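Girish Sengar maintains the grasp planning and replay tools at Skarnero, where a team of four works on tabletop manipulation. Most of his time goes into software that sits between the detector and the arm controller. We spoke in July, mainly about what changed when the group moved final approach decisions to the wrist camera.

The previous stack, called Harkesar, planned from a fixed overhead view. It computed a grasp pose once, generated a trajectory and ran it open loop. "The plan was fine when it was made," Sengar says. "The error came from everything after that. Calibration drift, a bit of flex in the mount, a small offset in the tool frame. By the time the fingers were near the object you could be 15 millimeters out and the software had no way of knowing."

The current version keeps the overhead plan for the coarse move and hands over to a second loop for the last stretch. That loop takes the wrist image, segments the target and corrects the pose until the gripper closes. It runs at 59 hertz on the bench machine. Sengar would have preferred a round number, but the camera driver drops a frame at intervals and the group decided to timestamp around the problem.

Handover is the part he has rewritten most often. The first version switched on distance alone. It failed when the target was only partly in view, since the segmenter would return a mask for the visible portion and the planner would treat its center as the center of the object. "You get a very confident grasp on the wrong third of the thing," he says. The handover now checks whether the mask touches the image border. If it does, the arm makes a lateral move first and no grasp candidates are scored.

Background clutter is handled separately. Gaurav Kandpal, who owns the perception module, trained the segmenter on plain surfaces, and it did poorly once printed patterns appeared under the objects. Dark line drawings were split off as separate items. Lettering was sometimes merged into the target. 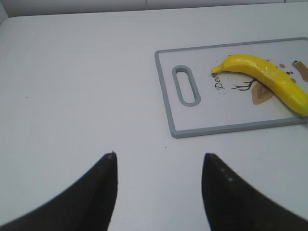
"We added 2000 labeled wrist images with patterned boards and trays," Sengar says. "The false splits went down. Merging is still there, mostly where a printed outline runs into the edge of the object. Gaurav thinks it needs depth. I think it needs better labels. We haven't settled it."

The fingers are a further source of trouble. They occupy a fixed region of every wrist image, so the obvious solution is a static mask. The mask has to change with the gripper opening, however, and the encoder reading lags the picture slightly. Sengar's code interpolates between 70 stored masks, indexed by finger width, and dilates the result by a few pixels. He describes this as adequate.

Every run is logged with images, joint states, mask index and planner output, and the replay tool, Stovia, can step through them on one timeline. It can also rerun a logged sequence through a newer planner and show where the two diverge. Akash Gautam wrote the first version as a debugging script. It now has its own test suite and a release schedule.

Asked what comes next, Sengar lists the lateral move. It uses a fixed step size, and he wants it computed from the mask boundary instead. The change is in a branch, and the replay tests have not passed on it yet.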